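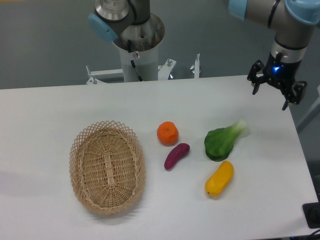 Cooking school in Gostley opens basket class for beginners

03/10/2022

A small cooking school in Gostley will start a new evening class this month for people who have never learned to cook with vegetables. The course is called Basket to Bowl and has five meetings, all in the upstairs room of the Cletero building on Wróbel Street.

Lech Kwiatkowski, who runs the school, said the idea came from his own students. Many of them could bake a cake, but they did not know what to do with a sweet potato or a head of bok choy.

"They see it in the shop, they like the color, and they walk past," Kwiatkowski said. "I was the same when I was young. My mother cooked cabbage and potatoes, and I was afraid of everything else."

The first meeting is without a stove. Students will work with artificial food and a wicker basket, and they will practice planning a meal from what is in front of them. They must decide what goes into the basket first, what needs the longest cooking and what can be eaten raw. Real vegetables come in the second week, when the class will roast purple sweet potatoes and cook bok choy quickly in a pan with garlic and mandarin juice.

The teacher of the course is Mizanur Hettiarachchi, who worked for 11 years in the kitchen of the Flidedley hotel. He said that beginners often buy too much on the first trip to the market, and then half of it gets soft in the refrigerator.

"With plastic food you can make the mistake ten times, and you lose no money," he said. "After that we go to the knives."

The price for all meetings is 40 dollars, and the ingredients are included. Students should bring an apron and a box with a lid for taking food home. Children older than 11 may come together with a parent.

The school has also received 400 dollars from local shops to buy new cutting boards and two large pots. Kwiatkowski said that if the class fills up, a second group will begin before the end of October. Registration is open at the school office in the afternoon.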